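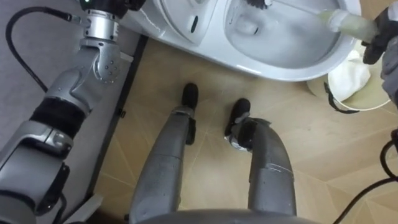 The water bill for the Grurketti building in Jeltness came to $549 more than the one before it. Nothing had changed in the building. There were no new tenants, the lawn had not been watered since October, and the laundry room had been closed for painting for part of the billing period. The manager walked the basement and found the pipes dry. What she was looking for was upstairs, in the bathrooms, in the fixture most people stop noticing a week after they move in. A white toilet on a beige tile floor, with a strip of dark trim where the tile stops, looks the same whether it is holding its water or letting it go. The floor around it stays clean. The leak is inside, from the tank into the bowl, and from there it goes down the drain.

Plumbers call it a silent leak. The usual cause is the flapper, a rubber or plastic seal at the bottom of the tank that lifts when someone flushes and drops back when the tank is empty. Over time the rubber gets stiff or warps, or mineral scale builds up on the seat under it. Water slips past. When the level in the tank drops far enough, the fill valve opens, tops it up, and shuts again. In a quiet apartment you might hear a short hiss every so often. In an apartment with a television on you will hear nothing.

Bongani Baloyi has worked on the plumbing in Jeltness apartment buildings for 20 years. He did the check at the Grurketti over two mornings, going door to door with a bottle of blue food coloring.

"People think I'm going to bring some kind of equipment," he said. "I put a few drops in the tank and then I go do the next unit. When I come back, if the bowl is blue, it leaks."

There are 81 toilets in the building. He marked each one on a sheet with a yes or a no, and the manager kept the sheet. Some of the worst ones were in units where the tenants had never complained, including two that had been remodeled with new floors and new vanities. The old toilets had been lifted out for the tile work and set back in place with the same parts in the tank.

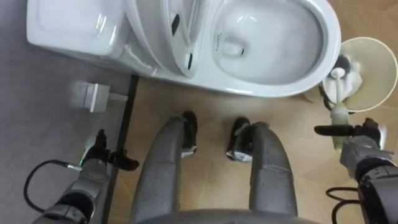

A toilet with the lid raised. Bowls should be checked for dye before anyone flushes.

Baloyi sees that often. An owner spends money on the floor and leaves a flapper that costs less than lunch. He doesn't blame the tile crews, who are hired to do tile. He does wish someone would look in the tank while the water is off.

The repair takes him five minutes if the shutoff valve works. Shutoff valves in older buildings often don't. They sit open for years, and when somebody finally turns the handle it either won't move or it closes partway and begins to drip at the stem. At that point a small job turns into a trip to the basement and a notice on every door in the stairwell. Several of the Grurketti valves had to be replaced before anyone could get to the flappers.

Parts are another trouble. Hardware stores carry a "universal" flapper that fits many tanks and seals badly on some of them. Baloyi takes the old one with him to Mtshali Supply, on the east side of town, and holds it against the ones on the wall until he finds a match. He also cuts the chain shorter than most people do. A long chain can get caught under the flapper and hold it open, and then the tank runs until someone jiggles the handle.

Tank tablets, the kind that turn the water blue and are sold to keep the bowl clean, come up a lot in his work. Many of them contain bleach, and he says the rubber goes soft and slimy in the tanks where he finds them. They also hide the dye test. He asks tenants to take them out a few days ahead.

Whether anyone calls him at all depends on who gets the bill. At the Grurketti, as in most older rentals in Jeltness, water is included in the rent. Tenants have no reason to look at a meter, and most could not say where it is. The building has one meter for everyone, so a jump in use tells the manager that something is wrong without telling her where.

Ciditz, a company that sells small meters for individual apartments, has pitched the owners twice. The owners liked the idea and did not like the price, which would include opening walls in every kitchen. Some tenants were against it as well. They expected to begin paying for water and did not expect the rent to drop.

For now the manager reads the main meter herself, late at night and again early in the morning, and writes both numbers on a calendar by the boiler. The difference has been small since the repairs. Baloyi is due back in October with another bottle of food coloring, and the notices asking tenants to remove their tank tablets are already printed.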